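Visit report: Molledora quarry and the Castcombe core store
18 October 2019

The Molledora quarry works a porphyritic andesite on three benches. Access is from the lower bench only, and hard hats are issued at the weighbridge. The fresh rock is medium gray with white plagioclase laths up to 6 mm and a smaller share of dark green pyroxene. Weathered faces turn buff to rusty brown and feel gritty. Near the north wall a narrow zone of chlorite alteration gives the groundmass a dull green cast – the hand lens shows the pyroxene edges replaced first.

Samples go to Castcombe, where the core store holds 637 boxes. The Werex hole is the longest on the racks, at almost 400 m. It passes from andesite into a welded tuff at 63 m, with a sharp contact and no baked margin that I could find.
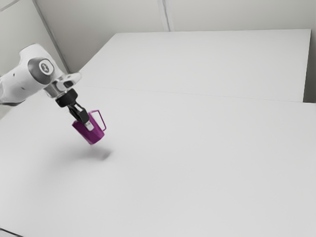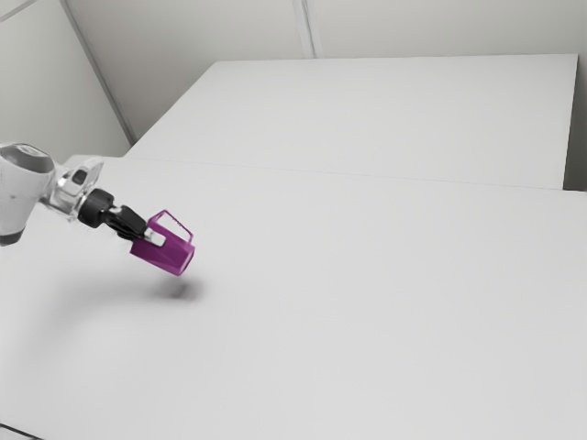
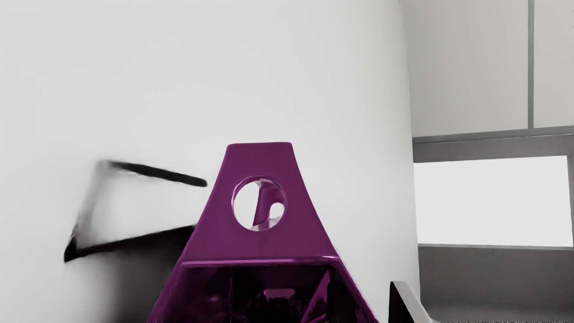 The tuff is pale pink, with flattened pumice lenses lying nearly at right angles to the core axis. Quartz is sparse and rounded. A steel point scratches the lenses but not the matrix. Dilute acid gave a weak fizz along hairline veins and none elsewhere, so the calcite is confined to the fractures.

The Manalastas thin sections were out on loan until March. I used the store's polished slabs instead, which are good for texture but not for optical work. Plagioclase zoning shows on the wetted surface at low magnification.

Visitors should bring their own hand lens and acid bottle. Core may be handled but not split, and each box goes back with the depth marker at the left end. The logging sheets use an older color chart than the labels on the racks, and the two disagree on the altered intervals.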